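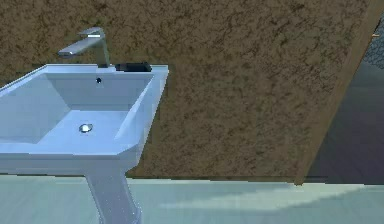 Monday, August, second coffee

OK so the gripper comparison is finally moving! Hedvig got the simulator build to stop crashing on load, and I spent the whole morning running the apartment map with the two hands we're arguing over: the Hattori two-finger and the softer Clullon one that Gwilym keeps lobbying for. Same arm, same base, same controller (the Lisex one, default gains, I promised Obsa I wouldn't touch them and I haven't). Only the hand and the wrist camera mount change between batches.

Plan is 400 episodes per hand. Each one starts at a random spot in the apartment, drives to the target object, picks it up, brings it back. I capped an episode at 2,000 steps, which felt generous on Friday's dry run and feels a bit mean now.

First thing I noticed has nothing to do with fingers at all, it's the camera. With the low mount the base spends a lot of its time staring at walls, and the localizer hates it.

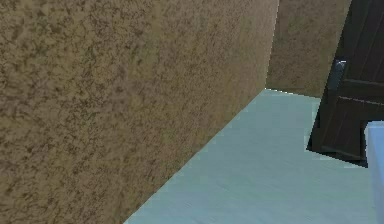
Localization first, then, before I get to any grasp numbers. The matcher wants corners and edges it can tell apart, and what it gets in views like this is mostly brown blotchy plaster that looks the same wherever you put the patch. The door handle is the one decent feature over on the right, and I'd bet the matcher leans on it pretty hard. I asked Nevzat if we could swap the wall material for something less repetitive, and he said sure, but then we'd be tuning the test to suit the camera (fair, annoying, fair). So the plaster stays.

What I did instead was raise the mount by 6 cm and tip it down a little. Reran a short batch with the Hattori hand and the pose jumps are much rarer. I haven't done the same for the Clullon hand yet because its bracket sits right where the new mount wants to go. Gwilym says he has a spacer model somewhere. Gwilym, if you're reading this, folder is "mounts/raised", please just drop it in there!

Now, grasping. The ball is the object I care about most this week, since the boxes were easy for both hands and told us nothing.

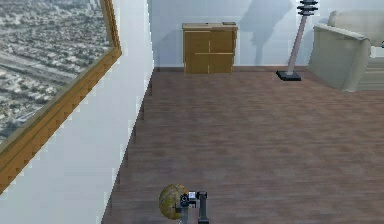 The Hattori fingers are flat, so on anything round you get two small contact patches and a lot of hope. At default closing force it holds fine while the arm is still, then starts creeping once the base turns. I tried three closing speeds and slow was best, though slow also eats steps, and almost 3 in every 10 slow runs timed out on the way back. The Clullon pads wrap more and the creep goes away, but the contact solver gets very unhappy with them (jitter, tiny bounces, one run where the ball left the building at a speed I didn't write down). Hedvig thinks it's the pad stiffness. I think it's the timestep. We have a cookie riding on it.

Something to remember for the write-up: the wrist view loses a good bit of the object to the hand once it's closed. Ibsa wants to score the hold from the camera alone, and I don't see how, at least with this mount. I'd sooner log contact forces and use the picture as a sanity check. Ibsa disagrees and will probably write his own entry under this one.

After lunch I went through the runs where the planner stopped and just sat there. Most were the same thing again, a turn that ended up facing a corner with nothing useful in view, then a long wait while the localizer made up its mind.
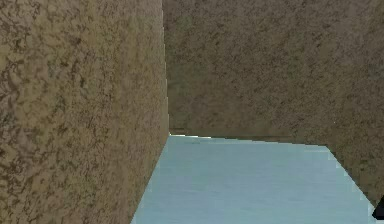 Raw view, textured walls and blue floor. Bit of black at bottom right is most likely a gripper tip.

For those I'm adding a rule: if the match count stays low, rotate in place before trying to drive again. Cheap, dumb, and Stirthorpe did much the same on their rig, so at least I'm in company.

To do tomorrow:
Clullon spacer, then rerun the short batch with the raised mount
Halve the timestep, leave the pad stiffness alone (cookie!)
Ask Obsa if the step cap can go up for the slow closes
Move the logs off my desktop before the disk fills again

Leaving the Hattori batch running overnight. Please don't reboot the machine by the window.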